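3.2 Stacking and the stuff left over

Most of the tidying sessions in the Paltby set end the same way. Boxes go on boxes first, small things get dealt with later or not at all. We expected people to fill the boxes before stacking them. Some did. Ekinci's pilot notes from Pukeo already hinted at this, but the pilot only had 10 tables so we didn't make much of it at the time.

Coding was done on 2,046 table layouts, by 2 coders (Savvas Nikolaidis and the first author), from a pool of some 3,000. The rest were dropped - duplicate layouts mostly, a few with missing labels. Each layout got a stack code, a lid code and a "loose items" code. Disagreements were talked through, no third coder. Lid codes gave us the most trouble, see the appendix.

Loose items were play food, small enough to go in any of the boxes. Fig. 4 has a typical layout: cream plastic box with its lid and handles on top of a dark brown wood-grain one, and a toy carrot, apple and banana still out on the white table. Coded as stacked, lidded, loose items present. Note that a stack like this makes the lower box the harder one to get at - anyone wanting to put the carrot in the brown box has to take the plastic one off first. Petridis calls this "closing early" and we keep the term, though in our view it covers two habits that ought to be seperated: stacking to clear space, and stacking because the boxes look like they belong together.

We can't tell the two apart from layouts alone. Follow-up interviews in February helped a bit. People who talked about space tended to push the stack to one side of the table, people who talked about looks cared more about edges lining up, and were bothered when the top box was a different width then the bottom one. Small sample, so treat with care.

Figure 4. Stacked boxes with loose items, Paltby set.

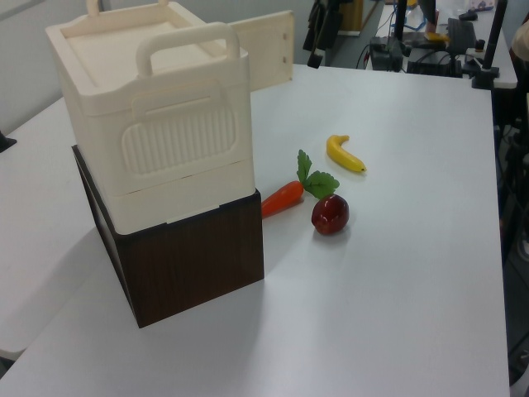

The Besura layouts were coded with the same scheme but are reported on their own in Section 3.3, as the boxes there had no lids.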